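# Hurau – brush and basket notes

Hi! This is the readme for Hurau, my small folder of notes and pictures on putting bathroom bits away. I started it in February and it has grown a fair bit since (the towels live in their own folder, Zamudio, so don't go looking for them in here).

The job is dead simple – one brush, one basket, brush goes in basket. I like a basket with open sides for this, and a carrying handle is a bonus when you want to shift the lot to another shelf.
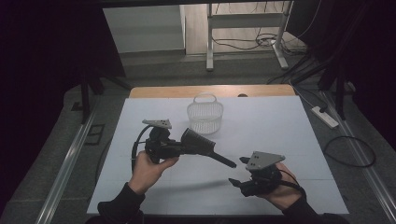

*Black brush and white basket on the pale board.*

Brushes are filed by shape, and I use my own words for them. "Paddle" is anything broad at the head, "stick" is anything skinny. If you've got a favourite that's neither, put it under "other" and tell me what colour it is in the notes column.
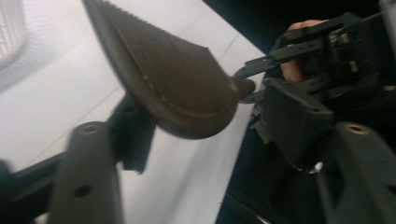

*Ribbed face and smooth rim, held at the tip.*

Version 2 has 700 entries, and 61 of them still need a proper label. Sorry! I'm working through those in the evenings, oldest first.
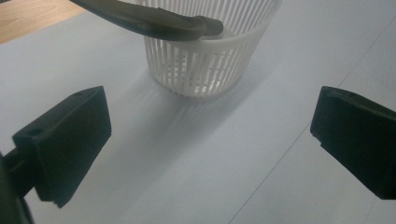

I write "in" once the whole brush is inside and "rim" for anything still leaning on the edge. Older entries say "half" for the same thing, so search for both words.

Hurau notes – Tuesday, August 1, 2023 – Contact – Back to top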